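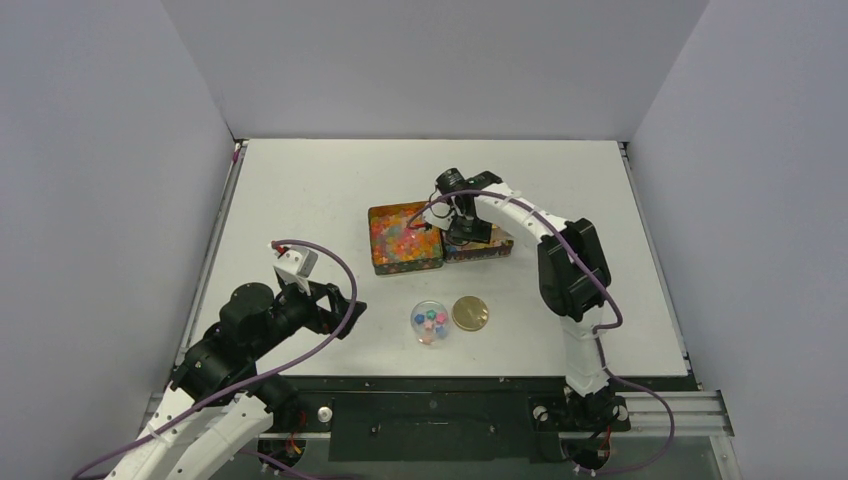 The soup counter at Van Beek closed at three, and at ten to three she was still on the bus. She had been thinking about the split pea since Friday. It came in a brown bowl with rye bread and a slice of smoked sausage, and it cost less than the sandwiches at Jiven across the street.

She got off one stop early and walked fast. The door was open. The man behind the counter was wiping down the ladles.

"Any pea left?" she asked.

He lifted the lid and looked in. "Half a bowl. It's the bottom of the pot."

"I'll take it."

He scraped it out and charged her for a small. The bread was gone, so he gave her crackers. She sat by the window with her coat on. The soup was thicker than usual and a little burnt, and it tasted the way her grandmother's had tasted, because her grandmother had burnt hers every time and served it anyway.

Her grandmother had lived at 131, up the hill, over the shoe repair. She kept the pot going from October until the weather turned. People from the building came down with their own bowls and stood in the hallway to eat.

When she finished, the man was turning the chairs up onto the tables.

"Sorry it caught," he said. "I had the heat too high."

"When do you make the next one?"

"Tomorrow. I start at six."

"Could you leave it on too long again?"

He looked at her, then at the bowl. He took it back behind the counter and put it in the sink.

"Come at ten to three," he said.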